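Kirness waits to see whether its cheaper bus really is cheaper

The new flat fare on the 463 between Kirness and Mendham started this month, and the council would like everyone to know that it is a bargain. One price, any stop to any other stop, all day. Posters have gone up in the library and on the back of the buses themselves.

The figures need a closer look. The old fare from Kirness to Mendham was indeed higher than the new one, so anyone who rides from end to end will save money. Most people on the 463 do not ride from end to end. They get on by the Kirness shops and get off at the health centre, and for that short hop the price has gone up. The leaflet calls this "simplifying". Regular passengers at the stop outside the post office had other words for it.

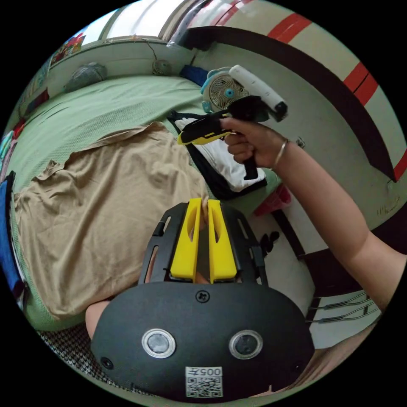

A pair of yellow fingers, and a gold bangle at one wrist.

Gonon, the firm that runs the service, says the change was asked for by passengers. It bases this on a survey handed out on board last winter, which it says drew a strong response. It has not said how many forms came back, or what the question was. A copy seen by this paper asks whether the reader would "welcome simpler fares". It is hard to picture anyone ticking the box for more complicated ones.

We use cookies to remember your settings and count visits to this site. By carrying on reading you agree to this. Manage your choices.

Then there is the timetable. Alongside the new fare, the last bus back from Mendham has been moved forward from 10.40pm to 9.55pm. The council's announcement puts this in the fourth paragraph, under the heading "A more reliable evening service". A bus that doesn't run can't be late, it is true, but people who work the evening shift at the Memon bakery finish at ten. The nearest thing they now have to a bus home is the 342, which stops at the bottom of Quarry Hill and leaves them a long walk up an unlit road.

Asked about this, the council said it was "aware of the matter" and would look at it after the trial. The bakery said it had not been told of the change before it was made.
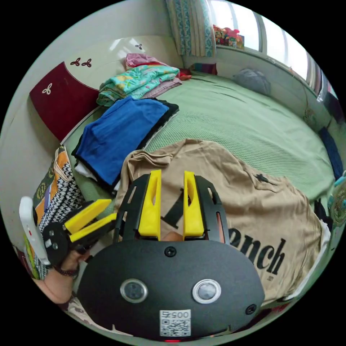
The trial itself is meant to last until spring, when the council will decide whether to keep the flat fare, change it or go back to the old stages. It says the test of success will be 3,000 extra journeys over the winter. That sounds a lot until it is spread across every day of the trial, and the council has not said which earlier period it will be measured against. Last winter the road was dug up for weeks at the Mendham end and the 463 went the long way round, missing out several stops. Almost any normal winter would look good beside that one.

There is also the question of money. The council is paying Gonon a sum to make up for fares lost during the trial, but it will not give the amount, saying it is a business matter between the two. Residents will pay for it through their council tax whether they ride the bus or not, and could fairly expect to be told.

A similar scheme was tried on the Mendham circular 5 years ago. It was announced with much the same posters, ran for one winter and was dropped without a report being published. The fares that came in afterwards were higher than the ones it had replaced. The council says the two schemes should not be compared. 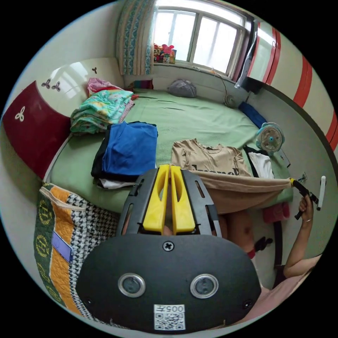 Do weekly tickets bought before the change still work on the 463?

Weekly tickets can be used until they run out, on any part of the route. After that the driver will sell only the new single or a day ticket, and a new weekly ticket is promised for November at a price that has not been set.

Comments on the trial can be handed in at Kirness library or posted to the council offices in Mendham. The council says all of them will be read. It has not said by whom, or whether the replies will be made public.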